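Hard water, a softener and two winters of readings

We moved to Jenimthorpe in January and by the end of the first month the kettle had a crust you could chip with a teaspoon. The water there comes out of chalk. I had lived in soft water areas until then and didn't own a bottle of descaler.

What follows is mostly a record for myself, tidied up after Effie Rutherford asked me for the settings for the second time.

Measuring it first

The supplier's figure covers a whole zone and is given in milligrams per litre as calcium carbonate. Softener manuals may want that, or French degrees, or Clark degrees, depending on where the valve was made. Mine wants German degrees. One German degree is 17.8 mg/l. One Clark degree is 14.3 mg/l. One French degree is 10 mg/l. I wrote these on the inside of the meter box lid in pencil.

I used a drop test kit, the type where you count drops until the sample goes from red to blue. Strips are quicker but the steps between colours are too wide to set a valve by. Take the sample from the cold kitchen tap after running it for 2 minutes, rinse the tube with the same water, and swirl between drops. Near the end point the colour goes through a muddy purple, and it is easy to stop a drop early.
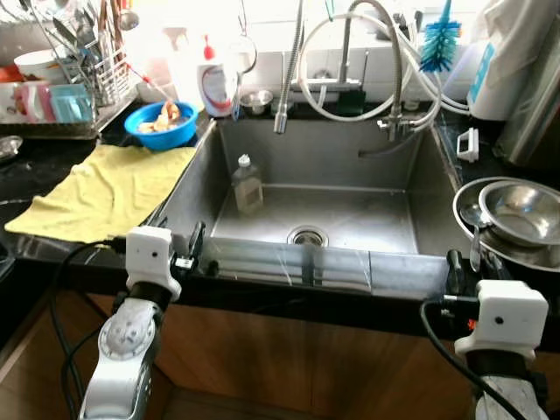

The softener

The unit is a Fulholm single-cylinder model with a metered valve, bought second hand from Afiq Wijaya when he moved to a flat. Metered means it regenerates after a set volume and ignores the calendar. Timed valves are cheaper and will flush through salt while you are away on holiday.

The previous setting was for his water and his household. I reset the capacity to 3176 litres between regenerations, ran it like that for a month and tested the softened side every few days. It was letting hardness through before the end of each cycle. Resin loses capacity with age and I had used the figure for new resin. Dropping the setting to 1687 litres cured it, at the cost of more salt. There is probably a better number between the two and I haven't gone looking for it.

Regeneration is set for 3 in the morning. During it the bypass opens and any water drawn is hard, so a washing machine on a delay timer should be kept clear of that hour. Ours wasn't, to begin with.

Salt: the manual allows tablets or blocks, but the brine tank on this model is round and blocks don't sit flat in it. Tablets, then. Keep the level above the water line and break up any crust with a broom handle. A bridge of salt over an empty space looks exactly like a full tank from above.

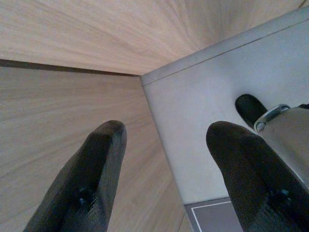
The other thing to sort out is the drinking supply. Softened water has sodium in it, in proportion to the hardness removed, and the usual advice in this country is to keep one unsoftened tap for drinking and cooking. I teed off the rising main before the softener, ran a length of 15 mm pipe behind the units, and fitted a double check valve on the softener inlet. The isolating valve on the tee should be a full bore one. I fitted a cheap one first, noticed the drop in flow, and did the job again.

Mawar Sitompul, who is two doors down and has the same pipework, put her drinking tap on a filter jug instead and is happy with it. It costs her a cartridge a month. Mine costs nothing to run but does scale, so the kettle still gets citric acid, 8 grams or so to a full kettle, left for an hour and rinsed twice.

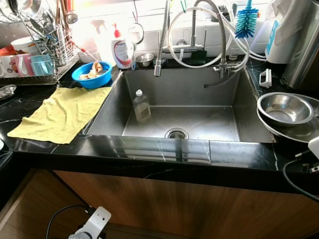 Things still to do

Replace the overflow elbow on the brine tank, which weeps.

Test the resin properly or price up a refill. The cylinder is old enough that a refill may be more sensible than chasing the capacity setting.

Drain the hot water cylinder and see what is left in the bottom. Softened water is supposed to take old scale off slowly and I would like to know how slowly.

Send Effie the valve menu codes. They are not in the printed manual, and the only copy I have is a photocopy Afiq gave me with the salt.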